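4. What the leaflets say about stitches

4.1 Soon, gently, and other units of measurement

Our collection of 300 aftercare leaflets came from four clinics, which we call Zindus, Fendeck, Guerra and Virer. All four hand the patient a sheet of paper on the way out. All four believe the sheet is clear. Margit Kvam, who coded the whole collection twice, has asked us to record that she no longer knows what the word "gently" means.

It is the commonest adverb of instruction in the sample. Patients are to wash gently, dry gently, move gently and, in one Guerra leaflet, "resume gentle driving." No leaflet defines it. The same is true of "soon," which covers a period starting tonight and ending, as far as we could work out from the surrounding text, after the follow-up visit. 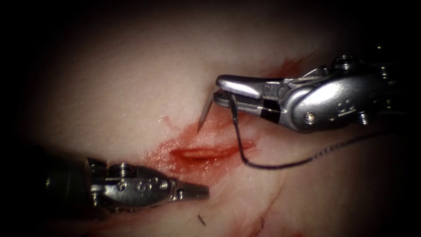

The readers in our second study had to turn these words into plans. We gave 80 adults a leaflet each and asked when they would take their next shower. Answers to the Fendeck leaflet ran from "now" to "when the nurse calls," although no nurse is mentioned in it. Readers of the Virer leaflet did better, mostly by skipping the paragraph on bathing and going straight to the table, where somebody had simply typed the number of hours.

Tables were rare in the rest of the collection. We suspect this has to do with who writes the leaflets and what they write them in - the Zindus template, for instance, breaks if a table is pasted into it, and takes the logo down with it.

4.2 The passive patient

Leaflets are fond of the passive voice. "The dressing should be changed" leaves open who is to change it, and readers filled the gap in whatever way suited them. A good number gave the job to the clinic. One gave it to his sister, who had not been told.

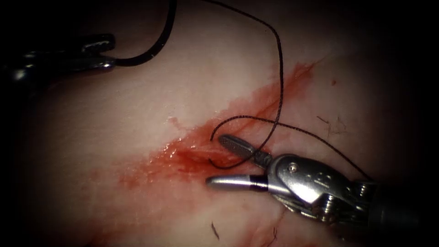
Where the verb was active and the reader was "you," the job was nearly always claimed correctly. This held for long sentences as well as short ones, to the annoyance of the second author, Faustine Marty, who had predicted in writing that sentence length would explain everything. It explained very little. A long sentence with a clear owner beat a short one with none.

Technical words did less harm than we expected. "Suture" was understood by most readers, and those who didn't know it guessed from context. The trouble came with everyday words used in a private sense. A knot in dark thread, like the one being tied in Figure 3, is "the end" in one leaflet and "the tail" in another, and readers told to "leave the tail" were unsure whether anatomy was meant. "Discharge" appears in the Guerra leaflets as both a fluid and an event, once in the same sentence. 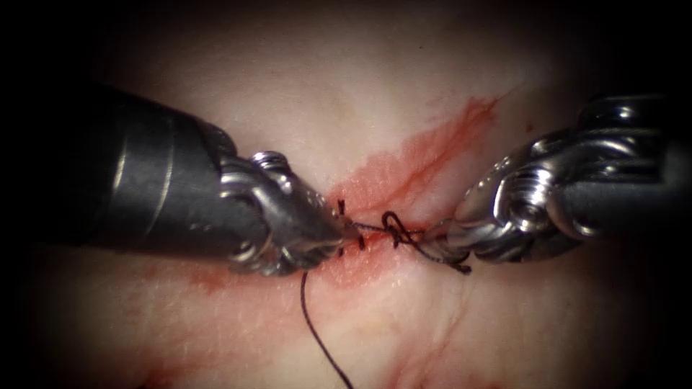

12 min read

4.3 Length, and who gets to the end of it

The longest leaflet in the collection runs to 900 words, printed on both sides. Its single most useful instruction (whom to call at night) is on the back, under the parking charges. Almost 12 readers in the group given this sheet never turned it over, the count depending on whether one includes the reader who turned it over to write a shopping list. 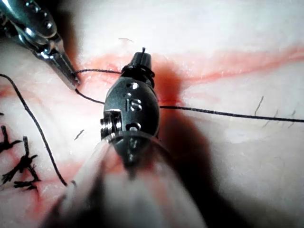 We tried moving the phone number to the top of the front page. Recall of the number's location improved, and the clinic then moved it back, on the grounds that the top of the page belongs to the mission statement. The mission statement was recalled by no one, including a reader who works there.

We did not test color, paper weight or the cartoon bandage used by Fendeck. The bandage has a following, and two readers asked whether they could keep the leaflet on account of it. Whether affection for a bandage carries over into changing one is taken up in Section 5, along with the results for translated leaflets, where "gently" gets worse.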